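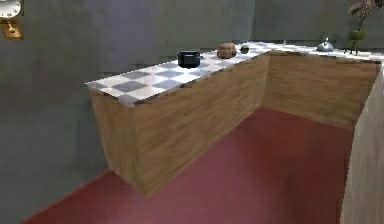
Caderno do projeto Trullo - 2023-07-16

Finalmente consegui juntar a importação toda! A base antiga de candidatos da Fuentealba entrou no Trullo com 2394 fichas, e depois da limpeza de duplicados (mesmo e-mail, ou mesmo telefone com indicativo escrito de outra maneira) ficaram menos 283. Fundi as fichas, não apaguei nenhuma, e o histórico de contactos veio atrás. Fiquei mesmo contente com isto, na tentativa de março perdíamos as notas das entrevistas todas pelo caminho.

O que mudou desde então: a regra de fusão passou a guardar sempre a data de contacto mais recente e a etiqueta mais antiga. Parece um pormenor, mas é a etiqueta antiga que diz de onde a pessoa veio - feira, recomendação, candidatura espontânea - e sem ela os relatórios por origem não valem nada.

Campos que ainda dão trabalho:
- "Disponibilidade": texto livre, há de tudo, desde "imediata" até "depois das férias, ligar antes".
- "Pretensão salarial": uns em valor mensal, outros anual. Para já deixei o original num campo à parte.
- Consentimento: 102 fichas sem data. Estão bloqueadas para envio até confirmarmos. Não mexer!

Experimentei também as sequências de mensagens. A da Eklow (candidatos que chegaram à segunda entrevista e não ficaram) está uma beleza: agradecimento no dia seguinte, novidades da área um mês depois, convite para atualizar o perfil ao terceiro mês. Encurtei o segundo texto para metade e lê-se muito melhor, já parece escrito por uma pessoa que se lembra da conversa.

Descobri por acaso que o envio em lote para nos 2000 destinatários e não avisa, simplesmente marca o resto como "agendado". Para a Fuentealba temos de partir a lista em duas. Abri pedido à Pulalance, que trata do servidor de correio, para saber se o limite é deles ou nosso.

Outra coisa boa: o filtro por último contacto já funciona combinado com o de competências. Procurei gente de logística sem contacto há mais de um ano e a lista saiu à primeira, limpa, ordenada. Isto antes era uma tarde de folha de cálculo.

Por fazer:
- repetir a importação com os anexos (os currículos em formato antigo ficaram de fora)
- rever o texto de cancelamento da subscrição, a ligação ainda aponta para o ambiente de testes
- mostrar à equipa de recrutamento a vista em colunas, que acho que vão adorar
- perguntar à Eklow se quer a sequência também para estágios

Cópia da base guardada antes da fusão, na pasta do costume.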